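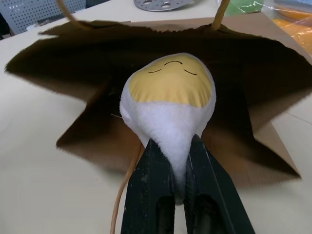 4. Packing plush toys in paper bags

Use this section for soft toys that leave the packing table in a kraft paper bag. Toys with batteries or sound modules are covered in section 5. Toys sold in a Cillcombe gift box are covered in section 6.

4.1 Before you start

You need:

Kraft paper bags, size as shown on the order sheet
Order sheet and bag labels
Lint roller
Small scissors with rounded tips
Paper tape

Wipe the tabletop and let it dry before you put any bags on it. Paper picks up water and grease quickly, and a stained bag cannot be used.

Remove rings and bracelets that could catch in the fleece.

4.2 Checking the toy

1. Match the item code on the order sheet to the code on the toy's hang tag. Codes starting with 1091 are plain fleece. Codes starting with 2764 are long pile and go in the wide bag.

2. Look over the face. The lines of the eyes and mouth should be complete, with no smears.

3. Run a finger along each seam. Set the toy aside if you can feel a gap or see filling.

4. Trim any loose fiber level with the surface. Do not pull it.

5. Go over light-colored fleece once with the lint roller, using short strokes. Do not roll the face.

Caution: Never trim a thread that comes out of a seam. Put the toy in the repair tray with a note showing where the thread is.

4.3 Opening the bag

1. Unfold the bag and push one hand down to the bottom to square the corners.

2. Check inside for scraps of paper or dried glue.

3. Lay the bag on its side with the mouth toward you. Bags that stand well on their own may be filled upright, but thin bags tend to fold over when the toy touches the rim.

4. If the mouth closes up, fold the rim outward once, no wider than a finger.

Note: Skivar bags have a glued flap on one side. Lay them with the flap underneath.

4.4 Putting the toy in

1. Hold the toy by the narrowest part of the body. Keep hold of the body, and do not pick the toy up by its tag or by any stitched-on part.

2. Guide the toy through the mouth of the bag without dragging it against the rim. Long pile catches on cut paper.

3. Set it down near the bottom of the bag and let go. Do not press on the head to make it fit. If the toy does not go in easily, use the next bag size up.

4. Stand the bag up slowly with one hand under the base.

5. Turn the toy so that the face is toward the front panel.

6. Smooth any flattened fleece with your fingers. Marks from a firm grip usually come out with light brushing.

Caution: Do not use staples on any bag that contains a toy.

4.5 Closing and labeling

1. Unfold the rim if you folded it in 4.3.

2. Press the top edges together and fold them down twice.

3. Close the fold with one strip of paper tape across the center.

4. Put the label on the front panel, below the fold. Labels for Güneş orders go on the back.

5. Place the finished bag upright in the carton. Pack 10 bags to a carton in a single layer.

If a bag tears at any point, take the toy out and start again with a new bag. Do not tape over a tear.

Questions about bag sizes go to Zahira Santoso. Repairs go to Nipon Chantharasri.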